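Startseite Themen A–Z Werkstattlexikon Mitmachen Suche

Hauptplatine

Die Hauptplatine (auch Mainboard oder Motherboard) ist die große Leiterplatte, auf der in einem Rechner alles zusammenläuft. Ich schreibe in diesem Lexikon ja gern so, wie ich es am Küchentisch erklären würde, also bitte keine Doktorarbeit erwarten!

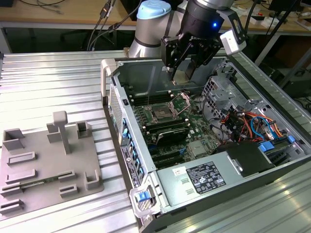
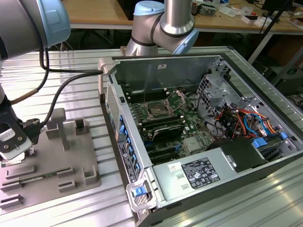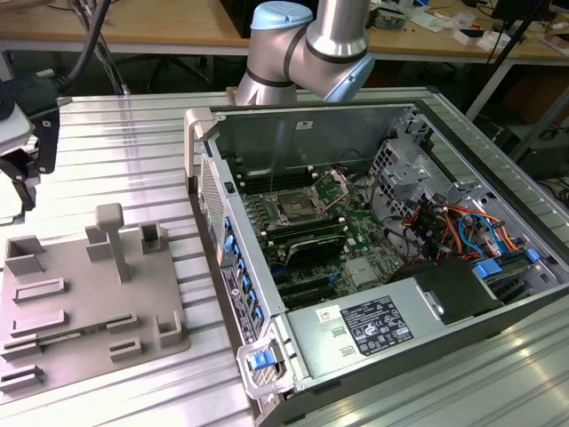

Liegendes Towergehäuse ohne Seitenabdeckung, dreimal aufgenommen; auf den ersten beiden Bildern ist der leere Prozessorsockel mit hochgeklapptem Halterahmen zu erkennen.

Aufbau

Eine Hauptplatine besteht aus mehreren Lagen Kupfer und glasfaserverstärktem Kunststoff, fest miteinander verpresst. Die Leiterbahnen laufen also auch innen durch, und deshalb mag ich es gar nicht, wenn jemand dicht neben den Schraublöchern bohrt (ja, das habe ich schon erlebt). Grün ist übrigens nur der Lötstopplack, technisch ginge es genauso gut in Schwarz oder Rot.

Der Sockel

Im Sockel sitzt der Prozessor. Früher steckten die Beinchen meist am Prozessor, bei vielen neueren Bauformen sitzen federnde Kontakte im Sockel. Die sind wirklich empfindlich! Meine Kollegin Riet Lambrechts hat mir in unserer Werkstatt Taltotis einmal 17 verbogene Kontakte unter der Lupe gezeigt, und seitdem fasse ich Sockel nur noch mit den Augen an.

Speicher und Steckkarten

Die Speicherbänke liegen nah am Sockel, damit die Signalwege kurz bleiben. Welche Riegel passen, hängt von der Generation ab: Die Kerbe sitzt jedes Mal woanders, mit Gewalt geht da nichts. Für Grafik-, Netzwerk- und sonstige Karten gibt es Steckplätze, heute fast immer PCI Express, davor PCI und ganz früher ISA. Ich habe noch eine ISA-Soundkarte in der Schublade und bringe es nicht übers Herz, sie wegzugeben.

Formate

Am bekanntesten ist ATX, seit Mitte der Neunziger verbreitet, dazu kommen kleinere Geschwister wie Micro-ATX und Mini-ITX. Große Hersteller von Komplettrechnern kochen gern ihr eigenes Süppchen, also vor dem Tausch lieber nachmessen.

Siehe auch: Chipsatz, Netzteil, Steckkarte

Zuletzt aktualisiert: 5. April 2025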